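Randimcombe Community Help
Mobile devices > Software updates and storage

Tablet will not install system update: insufficient storage reported although files have been removed

Status: Answered
Replies: 2

Question

I am responsible for two Lunow tablets used at the front counter of our neighbourhood learning centre. Both were offered the October system update. The first installed it without difficulty. The second downloads the package, proceeds to 99 per cent, and then displays the message "Not enough space to complete installation. Error 311." It subsequently returns to the update screen and offers the same package again.

The following steps have been taken to date:

The tablet has been restarted on several occasions, including with the charger connected.
All downloaded documents and videos have been deleted.
The picture folder has been copied to a desktop computer and most of its contents removed from the tablet. A small number of pictures remain, as they are used in our enrolment booklet.
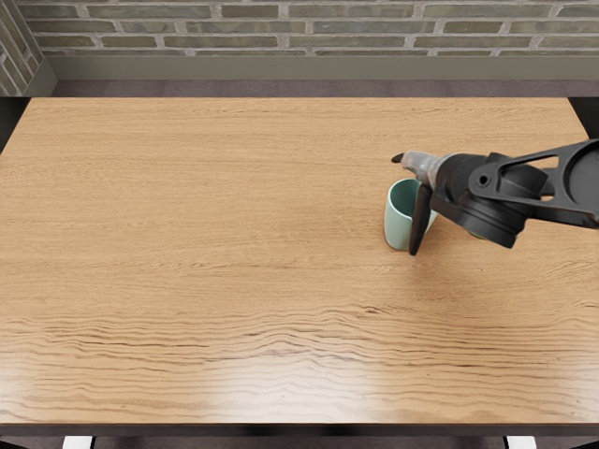
Tabletop, seen from above

The storage page continues to report that the device is almost full, and the figure shown has scarcely changed since the files were deleted. The largest category is labelled "Other", and it cannot be opened. The tablet also has Histier installed for visitor sign-in. The sign-in records must be retained, and I would therefore prefer to avoid a factory reset unless there is no alternative.

I would be grateful for advice on the following points. Is the space occupied by "Other" recoverable by the user? Is it safe to continue using the tablet on the earlier version in the meantime? Does the update need to be downloaded again once space has been made available?

Answer 1 (marked as accepted)

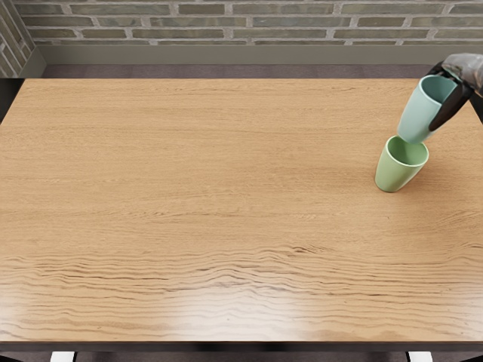 Yasmine Tazi
Device Support Coordinator, Randimcombe Community Help

Thank you for your enquiry. The behaviour described is consistent with a partially unpacked update package remaining on the device. Each failed attempt may leave temporary files behind, and on this model those files are counted under "Other". Deleting personal files will not remove them.

Before proceeding, please export the sign-in records from Histier. Open the application, select Administration, then Records, then Export, and save the file to a computer or a removable card. Confirm that the exported file opens correctly on the second device. Records that are held only on the tablet should be regarded as not backed up.

Once the export has been verified, please carry out the following in the order given.

Open Settings, then Apps, and enable the display of system apps. Select the update service and choose Clear Storage. The downloaded package will be discarded.

Return to the picture gallery and open the Recently Deleted album. Pictures moved there continue to occupy space until the retention period expires or the album is emptied. This would account for the storage figure having scarcely changed.

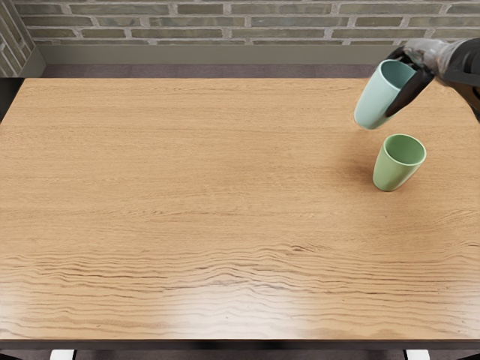
Please note that emptying the album is permanent. The copies held on your desktop computer should be checked first, and it is advisable to open several of them at full size in preference to relying on the thumbnails.

Switch the tablet off completely, wait a short time, and switch it on again. A restart from the power menu does not always release the temporary partition. After the device has started, leave it idle until the storage page has been recalculated.

Connect the charger, join a reliable wireless network and download the update again. In answer to your third point, a fresh download is required, as the earlier package will have been removed at the first step.

With regard to your second point, the tablet may remain in use on the earlier version for a short period. The outstanding update includes security corrections, however, and it should not be deferred indefinitely on a device that stores visitor details.

If error 311 appears again, please record the free space shown immediately before the attempt and add it to this page.

Answer 2

Jhosep Rengifo
Community member

I had the same error on a Lunow and the gallery was only part of it. I also had Intarasuk Sync installed, and it was keeping an offline copy of every shared album. If you have it, open its settings and turn off "Keep originals on this device", then clear its cache. You can turn the setting on again once the update has been completed.

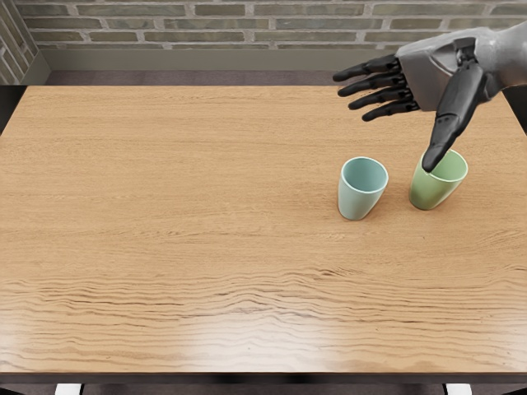 Light blue cup and pale green cup on the table

I did not have to reset mine. I cannot comment on Histier as I have not used it.

Was this page helpful? Yes / No
Report a problem with this page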